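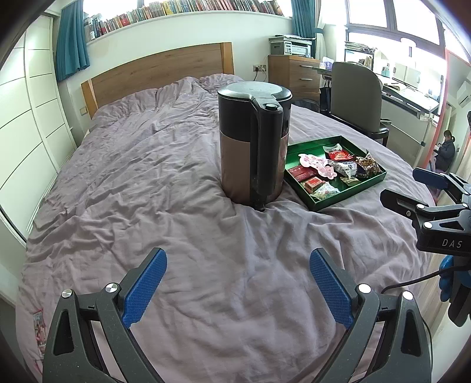 An electric kettle on a purple duvet.

Comparative Politics, Unit 9: Who Judges the Judges?
Notes to accompany the lecture of 2023-10-16
Adi Chin

Read these before section, not during it. The Magnusson chapter is still required, even though I spend a good part of these notes disagreeing with it.

1. The standard story

Most textbooks tell you that courts are independent when the people on them can't easily be fired. Long terms, fixed salaries, hard removal rules. Magnusson takes this further and scores constitutions on how many such protections they contain. A country with a high score is supposed to have courts that will stand up to a president.

I have doubts. A removal rule that needs a two-thirds vote protects a judge only while the president's party holds less than two thirds of the seats. After a landslide, the same text protects very little. Magnusson's index gives it the same score on both days.

There is also the question of who enforces the rule. If a legislature removes a court illegally, the body that would normally say so is the court that was just removed. Replacement judges have an obvious interest in finding that their own appointments were fine.

2. What formal rules miss

Some things to look for when you read a case, none of which show up in the index:

Case assignment. A chief judge who can hand a sensitive file to a friendly panel doesn't need anyone fired.

Early retirement. Lowering the retirement age is legal in many systems and looks dull on paper. Check who turns out to be above the new age.

Budget. Courts that have to ask the executive for money every December tend to be careful in November.

Prosecutors. Students always forget them. A court can only rule on what is brought to it, so a captured attorney general's office can leave a perfectly independent court with nothing to do.

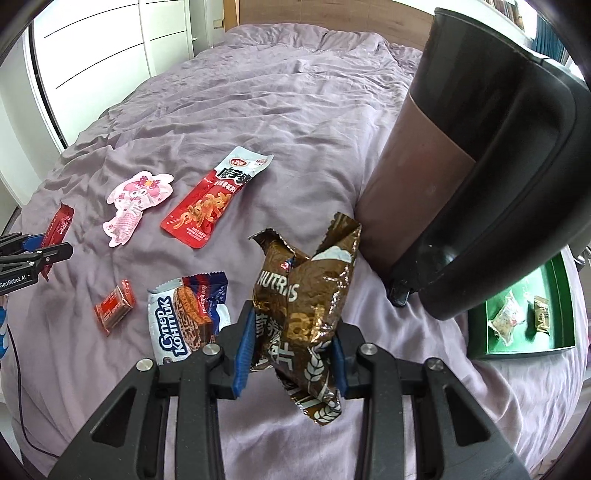
3. The "popular mandate" defense

Leaders who clear out a court usually say the voters wanted it. Sometimes the polls back them up. Be careful with this in both directions. High approval doesn't show that people support the removal itself; they may like lower crime or cheaper gas and have no view on judges at all. But it's lazy to assume the public was fooled, too. Many of these courts were slow, corrupt, or stacked by the last government, and their defenders abroad often skip that part.

The Astby survey (in your packet) interviewed 3,000 adults and reports that most "trust the courts." Look at the question wording. It never says which courts. A person thinking of traffic court and a person thinking of the constitutional bench gave the same answer. I wouldn't build an argument on it, and several of you did last term.

4. Outside pressure

Visa bans, frozen aid, stern statements. Bandcombe argues that these work when they come early. His evidence is 12 cases, picked by him, with "worked" defined as any later concession. By that standard nearly anything works. Nikora's reply is shorter and better, though she never says what would count as failure either.

For section

Read Magnusson up to page 224 and stop there; the appendix is out of date. Bring one page on this: pick a removal of judges from any country and say what evidence would convince you it was lawful but still an attack on the court. If your answer is "none," explain why.

No summaries of the reading, please. I've read it.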